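Zanodier Evening School, Bredumbridge
Building Care for Workroom Users
Handout 2: Windows, wall surfaces and the floor beneath them

Scope
The handout covers the opening window in a shared workroom: its parts, its glass, how it is opened and closed, how it is cleaned, and what may be kept beside it. Wall finishes and floor storage are dealt with in the second half. Roller blinds and mechanical extract are in Handout 3. Bring a tape measure, a soft cloth and a pencil on Friday.
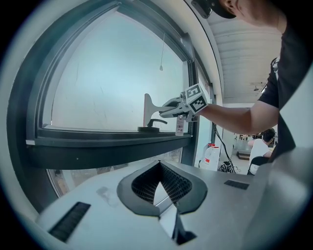
Frosted glass above the ledge, clear glass below it.
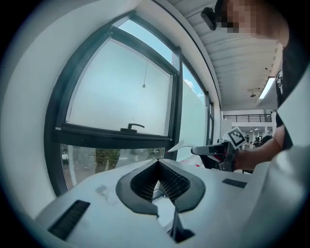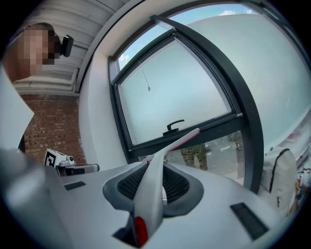 Tilted upper sash, lever handle near the bottom edge.
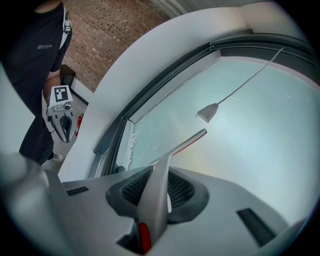

Brick wall, with the extinguisher standing on the floor.

1. Terms used in this course

Frame. The fixed part, secured to the wall. It does not move when the window is opened.

Sash. The part that moves, with its glass. A window may have one sash and several fixed panes.

Rail. A horizontal member of the sash. The handle of a tilting sash is often on a rail, though makers differ.

Mullion. A vertical member of the frame that divides one glazed area from the next.

Light. One glazed area. The word is used for fixed and opening areas alike. In your survey, number the lights from left to right and from top to bottom, as seen from inside.

Stay. The arm, catch or chain that limits how far the sash travels. On some windows the stay is hidden when the sash is shut.

Sill. The ledge at the foot of the window. Where a frame has an intermediate ledge higher up, record it separately and give its height from the floor.

Reveal. The side of the wall opening between the frame and the room face of the wall. Cracks in a reveal should be recorded with their length and direction.

2. Obscured and clear glass

Obscured glass passes most of the daylight and blurs the view. Clear glass passes the view as well. A window may combine the two, and the position of each should be recorded on the survey sheet, as it affects where benches can go.

There are three usual ways of obscuring glass. The surface may be etched or blasted, a pattern may be rolled into the glass when it is made, or a film may be applied to one face afterwards. They can look alike from a distance. To tell them apart, look along the edge of the glass near the bead. Film normally stops slightly short of the bead and may show a thin line. Rolled glass has a texture that can be felt with a dry finger. Etched glass feels even and faintly dull.

The distinction matters for cleaning. Film must not be scraped, and solvent cleaners must be kept off it. Etched glass holds grease from fingers and shows it as a darker patch, which needs the whole pane washed, as spot cleaning leaves a ring. If the type cannot be established, treat the pane as filmed.

Glare. A pale obscured pane in direct sun becomes a bright surface in its own right. A screen or a reading desk facing it will be uncomfortable to use. Place the desk side-on to the window. Fine handwork is the exception: even, diffuse light from one side suits it well, and the worker should sit with the window on the side opposite the working hand.

3. Opening and closing a tilting sash

3.1 Before opening, clear the ledge of anything loose. Check that no cord, cable or cloth lies across the bottom rail.

3.2 Hold the sash with one hand before turning the handle with the other. A sash with a worn stay can drop the last part of its travel.

3.3 Turn the handle fully. A handle left part-way puts load on the catch and bends the keep over time.

3.4 Let the sash move to its stop. Do not push past it.

3.5 To close, bring the sash up to the frame, press it home along the rail and only then turn the handle. If the handle is stiff, open again and look for dirt in the rebate. Do not use the handle to pull a badly seated sash into place.

3.6 Cords and pulls. A hanging cord is to be left hanging free. It is not to be tied to the handle, wound round the stay or used to hang up tags and notices. In rooms used by children the cord must be secured in a proper fitting out of their reach.

Common faults and their usual causes:

Handle turns without resistance: spindle worn or grub screw loose.
Sash catches at one corner: sash dropped, or frame out of square.
Draught with the sash shut: seal flattened, missing, or painted over.
Water on the sill after rain: drainage slots blocked.
Water on the sill in dry weather: condensation; see section 4.

4. Ventilation and condensation

Condensation forms where moist room air meets a surface below its dew point. In winter this is often the metal frame before it is the glass, particularly in older metal frames without a thermal break. The remedy is to remove moist air and to keep the surface warmer. Wiping deals with the water and leaves the cause in place.

A short period with the window wide open changes the air with less cooling of the walls than a narrow opening kept all day. For this course the standard purge is 10 minutes, with the door to the corridor open where fire rules allow it. Record the time of day. In August, purge early in the morning and keep the sash shut on the sunny side until late afternoon.

Worked example. The Rimico unit used in the practical has a structural opening 1,573 mm wide. Its sill is 253 mm deep. The area of the sill is the product of the two:

1,573 × 253 = 397,969 square millimetres, or 0.398 square metres.

That figure is used when pricing sill paint or a replacement board. It is not the free area of the opening. For the free area of a tilting sash, measure the gap at its widest edge with the sash at its stop and multiply by the length of that edge, then add the two triangles at the sides. Students often enter the full area of the sash, and the result is several times too large.

5. Cleaning

Work from the top of the frame down. Vacuum the rebate and the drainage slots first, with a brush head. Wash the frame with warm water and a little mild detergent, then the glass, then the sill. Change the water between the frame and the glass.

A dark coated frame shows chalky marks if hard water is left to dry on it. Dry it with a cloth as you go, one side at a time. Cream cleaners and abrasive pads will dull the coating and the damage cannot be polished out.

Rubber seals are wiped with plain water. Sepp seal dressing is used in the practical, applied thinly once the seal is dry. Keep it off the glass. Seals that have gone hard or have pulled out at the corners are to be replaced and should not be glued.

Handles: one drop of light oil at the spindle, worked in by turning the handle, surplus removed. Do not oil the stay unless the maker's sheet calls for it, as friction stays depend on a dry surface.

6. Things kept on the ledge

A ledge in front of or within a window is part of the window. Items on it are exposed to sun, draught and knocks when the sash is used.

Permitted: stable items with a broad base, standing clear of the sash and its handle, light enough to be lifted off with one hand.

Not permitted: glass vessels holding water, aerosols, batteries, paper stacks, anything taller than the distance it would need to clear the sash.

Tall items on a small round base should be tested by pressing lightly near the top with one finger. If the base lifts, the item goes elsewhere.

7. Brick and painted walls

Exposed brick indoors sheds a fine dust, mainly from the mortar. Brush it dry with a soft brush, top to bottom, before the floor is swept. Do not wash it. If dust continues to collect at the foot of one area after two brushings, examine the joints in that area and mark any that can be raked out with a pencil point.

Fixings go into the brick or the mortar as the fixing maker directs. In old soft brick the bond is unreliable near an edge, so keep to the middle of the face.

Painted walls beside a window take most of their marks at hand height, near the handle side. Use a damp sponge and very little pressure. Matt paint burnishes when rubbed.

Ribbed ceilings and linings collect dust along each rib. Use a long-handled brush in the direction of the ribs.

8. Floor and equipment beside the wall

Small furniture should be kept a hand's width from an outside wall so that air can pass behind it. Pull it out once a month and look at the back for mould.

Extinguishers are normally hung on a bracket or set on a stand, with a sign, and are to be reachable without moving anything. Where a survey finds one on the bare floor, enter its position on the plan and report it under item F of the sheet. Do not move it yourself.

9. Work for next session

Survey one opening window in a room you use regularly. Submit a sketch elevation with the lights numbered, the type of glass in each, the handle and stay positions, the width of the opening and the depth of the sill. State all lengths in millimetres. Attach one purge record with the outside weather noted in a few words. Sheets without units will be returned.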